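The Ferry to Brurnier

The last boat to Brurnier left at 9, and my sister and I were on it with our father's bees.

He had kept them for most of his life on the slope above Clalberg, where the heather starts. When he died in June the new owner of the land wrote to say he had no objection to bees but that his wife was allergic, and could we see to it before the autumn. We left it as long as we decently could. Neither of us knew anything about bees. My sister had been stung as a child and still talked about it.

In the end we found a man on the island who would take both hives. He told us over the telephone to close them up after dark, when the bees were all at home, and to keep them level. He said this several times. Keep them level. He did not ask for money and we did not offer any.

We stuffed the entrances with foam, put a strap round each hive and carried them down to the van by torchlight. They were heavier than I had expected. Through the wood you could feel a hum in your wrists. My sister walked backwards down the path and did not say a word until the doors were shut.

"He never let us help," she said then.

"We never asked."

"I asked once."

I had not known that. I drove slowly, and on the bends past the Rurnent quarry I could hear the straps creak.

At the harbour the man on the ramp shone his lamp in at the window and wanted to know what we were carrying. I told him. He thought about it, and then he put us at the very back, with an empty space between us and the next car. The crossing takes two hours. Passengers are meant to go up to the lounge, but he let us stay where we were.

My sister had brought a bag of things from the house. She had been clearing the kitchen that week while I dealt with the bank, and she had kept back whatever she could not decide about. There was his smoker, and a pair of gloves gone stiff at the fingers, and a notebook with a bill from Kovács the ironmonger folded inside the cover. She read to me from the notebook by the light of the cab. It was mostly weather. Wind from the west. Rain. Took off the top box. In one place he had written "Girls came up, stayed an hour," and nothing more, and she read that line in the same voice as the others and went on to the next. 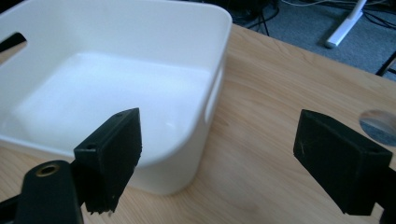
The white bin, empty, on the table.

We came off the boat at eleven. The man was waiting by the road with a bicycle lamp tied to his coat. He got in beside my sister and directed us up a track with grass down the middle, and at the top there were stands ready, made of old pallets, under a row of thorn trees.

He took one end and I took the other. When both hives were down he laid his palm on each lid and stood for a while.

"They've travelled well," he said. "I'll let them out in the morning. You needn't stay for it."

But we did stay. We slept in the van with our coats over us, badly, and when it was light we stood by the wall and watched him pull out the foam. For a minute nothing came. Then one bee walked out on to the board and turned round to face the hive. She went up a little way and came down, and went up again, higher, looking back at the front of the box.

"She's learning where it is," the man said.

More of them came out behind her. My sister had moved in front of me and was standing quite close, with her hands in her pockets. I told her the boat went at 10 and she said there would be another one.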